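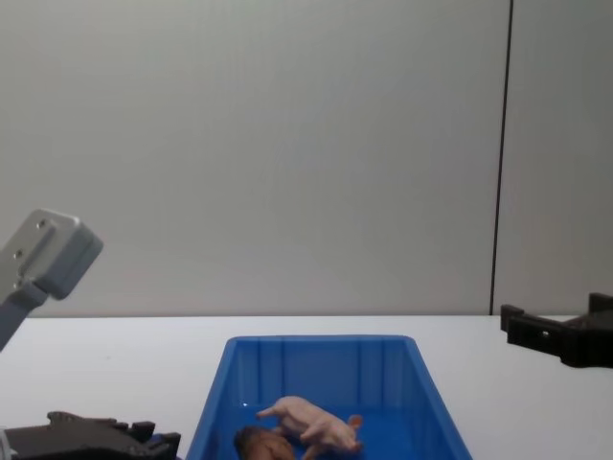
4.3 Fermetures à vide non signalées lors du vidage du bac

Figure 4. Poste bimanuel, bac bleu au centre du plan de travail. Les deux préhenseurs sont relevés de part et d'autre ; la figurine de cochon est couchée sur le fond du bac, au contact d'un objet brun arrondi. Vue de la caméra placée à hauteur de poitrine.

La défaillance la plus fréquente de la campagne concerne la tâche de vidage, dans laquelle les objets doivent être retirés du bac un par un et déposés sur la table. Elle se présente toujours sous la même forme : le préhenseur descend, se ferme sans rien saisir, remonte, puis exécute le transfert et l'ouverture au-dessus de la zone de dépose. Le superviseur enregistre un cycle réussi. L'objet n'a pas quitté le bac. Nous désignons cet événement par « fermeture à vide non signalée » (FVN), par opposition à la fermeture à vide détectée, qui entraîne une nouvelle tentative et n'affecte que le temps de cycle.

La campagne comporte 2 216 cycles de saisie, exécutés avec le contrôleur Pluten dans la version décrite en section 3. Parmi eux, 924 portent sur des figurines d'animaux et le reste sur des objets de forme plus régulière. L'annotation a été effectuée à partir des enregistrements vidéo par deux annotateurs indépendants, les désaccords étant tranchés par un troisième. On relève 122 FVN, dont la totalité sur des figurines. Aucune n'a été observée sur les objets réguliers, pour lesquels les fermetures à vide ont toutes été détectées.

4.3.1 Conditions d'apparition

La configuration de la figure 4 est représentative. La figurine repose sur le flanc, corps en diagonale, une patte arrière tendue vers le haut et recouvrant en partie l'objet voisin. Trois caractéristiques de cette disposition interviennent dans la défaillance.

La première est le contact entre les deux objets. Le module de segmentation les sépare correctement lorsque leurs contours sont disjoints ; en cas de recouvrement, la patte est souvent rattachée au masque de l'objet inférieur. Le centre du masque se déplace alors vers la zone de contact et le point de saisie calculé tombe entre les deux corps.

La deuxième tient à la géométrie du bac. Les parois inclinées réduisent la surface utile du fond, et le planificateur écarte les orientations de poignet pour lesquelles la mâchoire passerait trop près d'une paroi. Lorsque la pièce se trouve dans la partie avant du bac, les orientations restantes ne sont pas toujours perpendiculaires à l'axe du corps. Les doigts se referment obliquement et la figurine pivote au lieu d'être serrée.

La troisième concerne la mesure de profondeur. Le fond du bac produit localement des reflets spéculaires, et la carte de profondeur y présente des valeurs manquantes que le prétraitement comble par interpolation. L'erreur reste faible en valeur absolue, mais elle conduit à une hauteur de saisie surestimée. Sur une pièce couchée, peu épaisse au niveau des membres, cet écart suffit pour que les doigts passent au-dessus de la matière.

Prises isolément, ces conditions provoquent des échecs de saisie ordinaires. Elles n'expliquent pas l'absence de signalement, traitée ci-après.

4.3.2 Cause de l'absence de signalement

La détection de prise repose sur deux grandeurs : l'ouverture résiduelle des doigts en fin de fermeture et le courant moteur moyen durant la phase de maintien. Une prise est déclarée valide si l'une ou l'autre dépasse son seuil. Ce choix de disjonction remonte à la configuration antérieure du poste Hiddale, dont les objets souples donnaient une ouverture résiduelle très faible malgré une prise effective. Il avait été reconduit sans nouvelle validation.

L'examen des journaux montre que l'ouverture résiduelle était correcte dans toutes les FVN, c'est-à-dire inférieure au seuil et donc compatible avec une fermeture à vide. Le courant de maintien, en revanche, dépassait le sien. A. Erdős a reproduit le phénomène hors charge, doigts fermés l'un contre l'autre : après une série prolongée de cycles, le courant mesuré en butée dérive vers le haut et franchit le seuil sans qu'aucun objet soit présent. La dérive disparaît après une remise à zéro du capteur. Elle est plus marquée sur le bras droit, ce qui concorde avec la répartition des événements entre les deux bras.

Les objets réguliers n'ont pas été touchés pour une raison d'ordonnancement. Ils étaient traités en début de session, immédiatement après la remise à zéro, alors que les figurines occupaient la seconde partie. Le type d'objet et l'ancienneté de l'étalonnage sont donc confondus dans nos données, et l'absence de FVN sur les objets réguliers ne peut être attribuée à leur seule forme. Il s'agit d'un défaut de notre protocole.

4.3.3 Conséquences pour la sécurité

Une FVN isolée n'a pas d'effet mécanique notable. La situation est différente lorsque le superviseur, ayant comptabilisé toutes les pièces, considère le bac comme vide et autorise son déplacement par les deux bras. Les trajectoires de ce mode sont plus rapides et sont planifiées sans modèle du contenu. Dans 32 cas, l'ordre de déplacement a été émis alors qu'au moins un objet se trouvait encore dans le bac. O. Wongsuwan, opératrice de service lors du premier de ces cas, a déclenché l'arrêt d'urgence avant la prise du bac. Les ordres suivants ont été bloqués par un verrou logiciel ajouté pour le reste de la campagne, qui subordonne le déplacement à une confirmation manuelle.

Nous soulignons que l'arrêt automatique n'aurait pas été déclenché dans ces circonstances. Les limites d'effort de la cellule portent sur les contacts extérieurs au bac et ne couvrent pas la projection d'un objet non arrimé.

4.3.4 Mesures correctives

La disjonction a été remplacée par une conjonction pour les objets rigides, le critère initial étant conservé pour les objets souples. Le capteur de courant est remis à zéro à intervalle fixe, doigts ouverts et bras immobile. Une vérification visuelle du fond du bac précède désormais tout déplacement ; elle utilise l'image couleur seule, la profondeur étant jugée trop peu fiable sur cette surface.

Rejoués sur les journaux existants, les nouveaux critères rejettent la totalité des FVN annotées, au prix d'un petit nombre de prises valides classées à tort comme échecs. Cette évaluation est rétrospective et ne renseigne pas sur le comportement en boucle fermée. Une campagne avec ordre de passage aléatoire des objets est prévue en février sur le poste Tratden.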